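The Case for the Quiet Episode

Long-running adventure series for children are usually judged by their finales. Our members' correspondence suggests that this emphasis is mistaken, and that the small domestic episode, in which two companions fall out over a trifle and make peace before the credits, deserves more serious attention than it receives.

Tindamska is a useful case. Of its 76 episodes, only four are set wholly within the crew's living quarters. In the best of these, the pilot Sultard forgets a promise made to the youngest member of the crew, and spends most of the running time avoiding her. The monster of the week is dealt with briskly and is of little interest. The apology is given far more room, and it is handled with considerable care.

Trinity Gallagher, writing in our January bulletin, described such episodes as "time taken from the plot". This view is widely held and should be answered fairly. A series has a limited budget, and a viewer who has waited weeks for news of the villain Yazzie may reasonably resent a story about a broken promise.
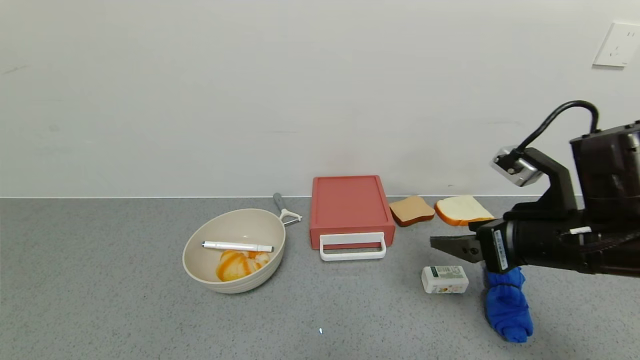
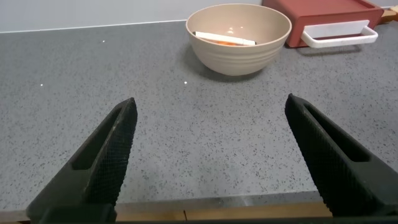 The difficulty with Ms Gallagher's position is that the later episodes depend upon the earlier ones. When Sultard gives up his command near the end of the series, the decision carries weight only for those who have seen him behave badly over something minor – and seen him admit it. Viewers who skip the domestic episodes often report that the ending feels abrupt.

Ivan Derkach has objected that the same ground could be covered in a few lines during a battle. Some series have tried this. Kisent, for example, settles its main quarrel in a single exchange between explosions, and the quarrel is seldom mentioned again by those who write to us.

Broadcasters preparing shortened versions for repeat showings should therefore think carefully before removing these episodes first.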